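My old payphone is finally ringing

I bought the phone two years ago from a man in Nollby who was clearing out a barn. It's a single-slot coin phone, black, with the chrome worn off the hook. It weighs more than my microwave. For most of that time it sat on a shelf in the garage because the lock was frozen and I had no key.

In June I got the lock drilled out and replaced. The coin box had 21 nickels in it and a button.
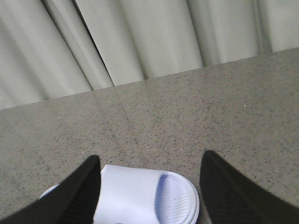 The inside was cleaner than I expected. The relay moved freely, and the only real damage was to the ringer wiring, where mice had chewed through two leads. I spliced in new wire from a spool I already had and checked every joint with the meter. The dial was slow, so I took it apart, wiped off the old grease and put in one drop of light oil.

After that I plugged it into a cheap adapter that lets a rotary phone work over the internet. The adapter is a Berkico, used, and it reads pulse dialing without any extra box. I had dial tone on the second try. The first try failed because I had the line pair on the wrong terminals. 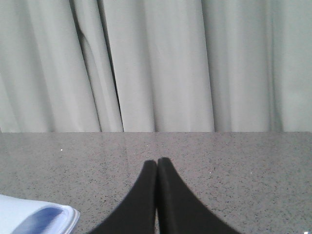
Getting it onto a network

There's a small hobby network called Gretier that connects old phones and switches in people's homes. They had 236 lines the last time I looked. You ask for a number, they send you a config file, and you can call anyone else on it for free. My exchange name is Mushi – they let you pick.

I posted on their list asking if the coin relay could be made to collect and return coins like it used to. It needs a much higher voltage than the adapter puts out. 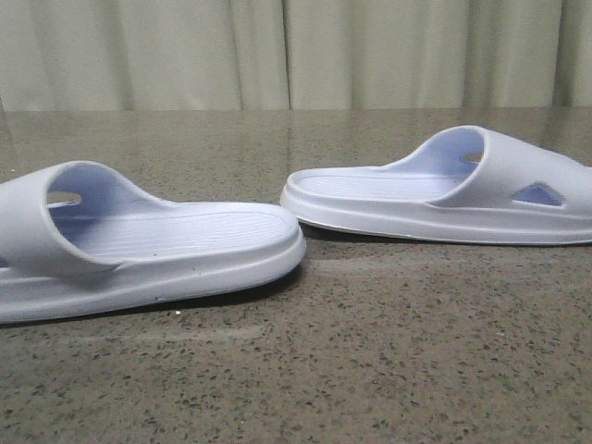
Gladys Lema wrote back that I should leave the relay off the line entirely and drive it from a separate supply, with a small controller listening for the hook switch. She uses the same setup on two of hers and hasn't burned out a coil yet.

So that's the next job. I have the supply, but I want a proper fuse and a closed box around it before it goes anywhere near the phone. The parts should come to less than the lock did.
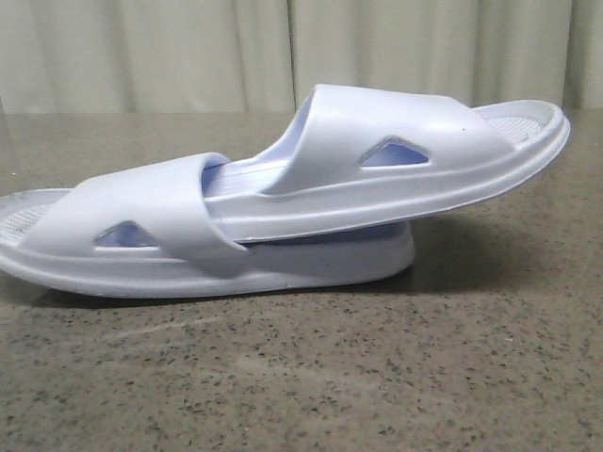 Analyn Policarpio commented: Check the coin trigger before you wire anything. Mine was bent and every nickel read as a dime until I straightened it.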